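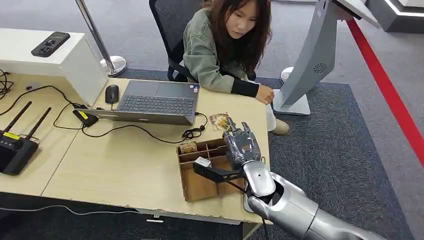 ## Bandeja Vover de cartón con separadores: seis semanas en la mesa de trabajo

Compré la Vover en agosto para sustituir una caja de zapatos en la que acababan los adaptadores, los clips y la comida de media mañana. Es una bandeja baja de cartón marrón, dividida en celdas mediante tabiques del mismo material. El fabricante la vende plegada, en sobre, sin herrajes ni adhesivo.

**Datos medidos**

- Peso en vacío: 182 g
- Altura exterior: 37 mm
- Montaje: 8 minutos la primera vez
- Uniones: ranura a media altura, sin cola

### Montaje

El cuerpo se cierra con cuatro solapas que entran en las paredes cortas. Los tabiques largos se colocan primero y los cortos se encajan desde arriba. Las instrucciones, una sola hoja, invierten ese orden en el segundo dibujo; si se sigue al pie de la letra, el último tabique no baja del todo y sobresale unos milímetros. Conviene presentar todas las piezas en seco antes de doblar las solapas, que no admiten muchas correcciones: a la tercera apertura el pliegue empieza a deslaminarse.

### Comportamiento en la mesa

La uso sobre un tablero de madera clara, delante del portátil. En esa posición la altura resulta adecuada: la mano pasa por encima de los tabiques sin tropezar y el contenido se ve sentado y de pie. Para paquetes pequeños de snack y piezas sueltas funciona bien. Para cables, mal. Un cable de alimentación enrollado recupera su forma, empuja el tabique y acaba fuera; el mío sigue sobre la mesa, junto al ordenador. El adaptador de corriente tampoco va dentro, por peso y por calor.

El cartón sin recubrimiento tiene buena fricción con la madera. Cargada con 300 g repartidos, la bandeja no se mueve al sacar objetos con una mano. Vacía, se desplaza con cualquier roce de la manga — un trozo de cinta de doble cara en la base lo corrige.

### Rigidez y desgaste

Las paredes exteriores son de doble capa y no han cedido. Los tabiques son de capa simple y son el punto débil: tras seis semanas, dos han perdido la vertical en los cruces centrales. No impide el uso, aunque las celdas contiguas ya no miden lo mismo. Una gota de café dejó una mancha permanente y una zona blanda que se endureció al secar, con algo de ondulación.

### Comparación

Friederike Stöcker, con quien comparto despacho, tiene la Vomalholm, de fieltro prensado. Es más silenciosa y tolera los líquidos, pero sus compartimentos son fijos y recogen pelusa. La Phetsri, de plástico inyectado, se lava bajo el grifo y dura más; cuesta bastante más y en vacío resbala peor que el cartón. Probé también los separadores sueltos de Brullinov dentro de un cajón. Como sistema de cajón son superiores. Sobre la mesa, sin marco que los sujete, no sirven.

### Valoración

Recomendable para objetos ligeros y secos que se cogen a menudo. No la compraría para herramienta, pilas en cantidad ni cables largos. Echo en falta tabiques de repuesto: el fabricante no los vende por separado, y un juego adicional en el sobre resolvería el principal defecto del producto.

Nota: 7/10. Actualizaré la reseña si se rompe alguna solapa.

22 sep 2024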